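4. Watering habits and the wick-fed pot

4.1 How the pots were set up

Before we come to what the plants did, it is worth spending a little time on the pots themselves, as a good many of our readers will want to try the arrangement at home and the earlier papers on wick watering are rather thin on the practical side. We used 70 pots in all, shared among 20 households in and near Sadimholm, and every pot held a single peace lily from the same batch, grown on for us by the Kälin nursery and delivered in October. The plants were already well rooted when they came, which saved us a good deal of worry, and we are grateful to Emil Frei for choosing them so carefully and for putting up with our fussing over leaf colour.

Half of the pots were watered in the ordinary way, from the top, with a saucer underneath. The other half were fitted with a Duvora wick, a length of twisted cord that passes through the drainage hole and hangs into a small reservoir below. The cord was soaked overnight in a bowl of tap water before fitting. We then coiled the upper end loosely over the base of the pot, covered it with a shallow layer of Vudaseck compost, and set the rootball on top, pressing gently with the fingertips until it no longer rocked. Our first few attempts were done with the wick pulled straight up through the middle of the rootball using a knitting needle, as Wallner had done in his own trials, and this works perfectly well on a young plant. On a plant of any size it tears more root than we were comfortable with, and so we went over to the coil and stayed with it.

Each reservoir was filled to a line marked on the inside with a grease pencil. An air gap was left between the water and the bottom of the pot, and we asked the households to keep to it. Where the gap was lost, either through overfilling or because a pot had settled crookedly on its rim, the lower compost became waterlogged and the plant was no longer wick-fed in any useful sense of the term. Such pots were left in the study (people do overfill things, and it would have been a poor sort of home trial that pretended otherwise) but the readings taken from them while the gap was closed were set aside.

4.2 What we asked of the households

We asked very little, and we think this is the main reason that so many people stayed with us all winter. Each household was given a small notebook, a wooden skewer for every pot and a page of instructions in large print. The skewer was to be pushed down at the edge of the pot to the depth of the painted mark, left there while the kettle boiled, and drawn out again. The holder then wrote down one of four words: dry, crumbly, damp or sodden. We did think hard about giving out moisture meters. Alois Bühler lent us several to try beforehand, and we found that the cheaper ones disagreed with each other so cheerfully that a skewer and a sensible person were to be preferred.

Readings were taken in the morning, before any watering, and the household was free to water as it saw fit afterwards. We did not tell anybody how often to water. This was deliberate and it cost us something in tidiness, but our question was about what people do with a pot on a windowsill when they are left to themselves, and a timetable would have answered a different question altogether. The one firm rule was that water should go into the reservoir of a wick-fed pot and on to the compost of an ordinary one.

The notebooks gave us 864 readings, of which 728 could be used. The remainder were put aside for the closed air gap described above, or for a missing pot number, or in a few cases for handwriting that had met with the watering can. Endang Lumbantobing and Yến Bạch each went through the notebooks separately and then compared their lists over a long afternoon, and where they could not agree on a word the reading was left out.

4.3 Moisture in the compost

The wick-fed pots were steadier, and this will surprise no one who has grown African violets on wicks. The words "damp" and "crumbly" made up nearly everything written about them, and they passed from one to the other slowly. The top-watered pots swung much more widely. A common pattern in the notebooks was a long run of "dry", then a single "sodden", then a slow return through the other two words to "dry" once more, and we came to recognise it at a glance as the mark of a person who waters when the leaves flop.

Steadier compost did not always mean a better-looking plant, however, and we would ask the reader to be a little patient with us on this point. In cool rooms, particularly those facing north, the wick-fed plants sat in compost that stayed damp right through the darkest part of the winter, when they were hardly growing at all and had little use for the water. Several developed brown patches towards the leaf tips. Their top-watered neighbours on the same sill, which had been allowed to dry out between drinks, came through with cleaner leaves. In warm rooms with good light the position was reversed, and there the wick-fed plants were plainly ahead by the time the first flowers appeared.

We had half expected that room temperature would turn out to matter more than light, and we cannot really separate the two with the information we have. The warmest rooms in our households were also, by and large, the brightest ones. Bedrooms were a case of their own, being bright in some homes but seldom heated during the day, and the pots kept in them behaved more like those in the north-facing rooms than we would have guessed from the windows alone.

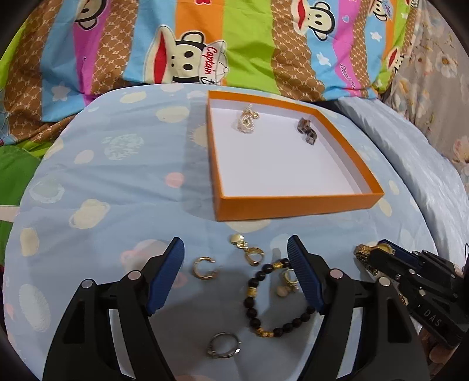 Figure 3. A gold-toned wristwatch and other jewellery on a bed with a pale blue sheet.

4.4 Refilling and forgetting

A reservoir is often recommended to people who forget to water, and it does lengthen the time between one watering and the next. What we had not foreseen was that a longer interval can be harder to remember than a short one. Holders of top-watered pots tended to fall into a habit, often tied to some other small job such as wiping down the kitchen sill or letting out the cat. Holders of wick-fed pots had no such habit to lean on, and several wrote in their notebooks that they had looked down one morning to find the reservoir quite empty and could not say when it had last been full.

An empty reservoir is more troublesome than it sounds. Once the cord has dried out completely it does not always start drawing again when the water is put back, and the holder, seeing a full reservoir, very reasonably supposes that all is well. We found this in pots where the notebook said "dry" at one reading after another with plenty of water standing underneath. The cure is simple enough. Water the pot once from the top, thoroughly, until a little runs down through the hole, and the cord will generally take up again by the next morning. Where it did not, we lifted the plant and found that the coil had been pushed to one side in potting and was barely touching the compost.

We later added a line about this to the instruction page, and we would suggest that anyone repeating the work should put it there from the start. It would also be sensible to use a reservoir with a clear side or a float. Ours were opaque, chosen mainly because they matched the pots and people were happy to have them in the sitting room, and checking the level meant lifting the whole plant out with both hands.

4.5 Salts on the cord

Towards the end of the winter a white crust was noticed on the exposed part of many cords, between the reservoir and the drainage hole. Tap water in Sadimholm is hard, and we take the crust to be mostly lime, though we did not test it. Two holders had been using rainwater from a butt and their cords stayed clean. We rinsed the crusted ones under a warm tap, working them between finger and thumb, and put them back into use. Whether the crust slows the movement of water enough to matter to the plant we are not able to say from one winter's notebooks, and the cords from the worst affected pots have been kept for weighing.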